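Subject: Re: [backmatter] Where does Ní Mhurchú go? (and other September miseries)
From: Teresa Heffernan

Kyu-ri, you asked a simple question on a list of indexers, so please accept my sympathy. Long answer follows, with your message at the bottom for those who deleted it.
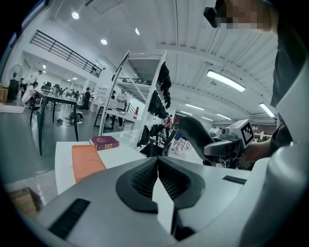 1. The name itself

Put her under N. I know what the older style sheets say, and I know there is a respectable school that strips the Ní and files her under M, where she keeps company with the Murphys. That school does have logic on its side. Ní is the form a woman's surname takes where a man's would take Ó, so in a strict sense she and her brother Ó Murchú belong to one family, and filing by the prefix sends her to one end of the alphabet and him to the other. They probably had a nice Christmas together all the same.

But think about who opens the book. Your reader has seen "Ní Mhurchú" on page 41 and wants to find her again. The reader is not going to reason backward through the grammar. The reader is going to look under N, fail, sigh, and put the book down. I did one book the learned way, early on, and the only letter the author ever got about the index was from a cousin of the woman concerned who thought we'd left her out.

So: N, with a cross-reference from "Mhurchú, Ní" if you have room, and another from "Murphy" if the same person turns up in the English records under that name. Mairéad Moriarty will now write in to say this is barbaric. She said so last time too, and I've kept the message because it was very well put.

2. Married names

You mention a couple of people who change form halfway through. If she is Ní Mhurchú as a girl and then Uí something after the wedding, pick the name she has for most of the book and gather everything there. Put the other one in as a see reference. Please don't split her locators between the two. I have seen an index in which a woman had a childhood under one letter and a funeral under another, and nothing at either place to say they were the same person.

If the author simply couldn't decide what to call her, that is a query, and it goes to the author in writing. You'll get back "whichever you think best," and then you may do as you like and keep the email.

3. The accents

Leave them on in print and ignore them in sorting. Irnasel will do this if you tell it to, but the setting is under Display and not under Sort, for reasons known only to whoever built it. Turn it on before you enter anything. If you turn it on afterward, it re-sorts the main headings and leaves the subheadings where they were, and you'll have a bad Friday. Finbarr Conneely lost most of a weekend to this and wrote up the fix for the list. Search the archive for "fada" and you'll find it, along with the argument it started.

4. Word-by-word or letter-by-letter

This matters more than you'd think once you have Ní in there. Word-by-word, all the Ní people stand together in a tidy clump, ahead of Nicholson and Nielsen. Letter-by-letter, they scatter through the N's, and Ní Mhurchú ends up after Nicholson and Nielsen both. Either one can be defended. I'd go word-by-word for a family and place book like yours. Kallier's sheet says letter-by-letter, but it said that for me too, and when I asked, the production editor told me she hadn't known the sheet said anything on the point.

Ask first, though. Don't just do it and hope.

5. Your length problem

Now we come to the sad part. You have 194 people who need an entry, plus the townlands, the boats, the two schools and, if I'm reading you right, one horse. Kallier has given you 3,000 words for the lot. It can be done. It can't be done with all those subheadings.

Things I would cut, in the order I'd cut them:

The townlands that show up only in lists. If a place is named once, in a row of nine others, nobody is going to thank you for it.

Subheadings under anyone with five locators or fewer. Just run the page numbers.

"Mentioned." Take it out wherever you've used it. A person who is only mentioned can go without the label or go altogether.

The witnesses at weddings. I know. The family history people will be upset. They are always a little upset, and the full text is right there for them to read.

Don't cut the horse. Somebody bought that book for the horse.

If you're still over after that, ask for smaller type before you ask for more pages. Publishers think of type as free. They think of paper as a gift from their own children's mouths.

6. The author's own index

You say he has "helpfully" sent you 72 index cards. I count that as light. Thank him, read them through once for names you might have missed, and put them in a drawer. Authors index what they worked hard on, and readers look up what they half remember, and those two lists don't overlap as much as you'd hope. Do check his spellings of the Muklow families against the proofs, because if the cards and the text disagree you've found a typo, and finding a typo at this stage is the most fun any of us gets to have.

7. Money

Off list, please. But no, that is not enough, and yes, you should say so.

I'm away from my desk until the afternoon most days this week, so if this is urgent, try Finbarr, who is up at all hours and enjoys it.

Teresa

Kyu-ri Chae wrote:

> Hi all,
>
> First Irish-interest book for me, so go easy. It's a local
> history of Muklow for Kallier, mostly families and who
> farmed or fished where. The limit is 3,000 words, and I am
> already close to that with the letters A through K.
>
> Main question: where do I file Ní Mhurchú? She's in nearly
> every chapter. I've found one guide that says N, one that says
> M, and one that says "consult a specialist," and I think
> that means you people. There are also several Uí names, and two
> women who go from Ní to Uí between chapters without the
> author telling anybody.
>
> Also, do I keep the accents? Irnasel seems to think Ní comes
> after Z. I assume it's wrong.
>
> Last thing. The author has helpfully mailed me his own index
> on 72 cards. Some have a name and a page from a draft that no
> longer exists. One just says "the business with the gate."
> I have read the whole book and can't find any business with
> any gate. There's a horse in chapter six that has a better
> documented life than most of the people, so if anyone has
> views on animals as main headings, I'd like those too.
>
> Maeve Dunne said to ask here before I did anything rash.
> I have done only a few rash things so far.
>
> Thanks,
> Kyu-ri

P.S. I forgot the gate. Look in the acknowledgments. If it isn't there, it was in the chapter the lawyer took out, and you should burn that card.

--
backmatter: a list for people who make indexes
To leave the list, send a blank message with "leave" in the subject line. Please trim your quotes.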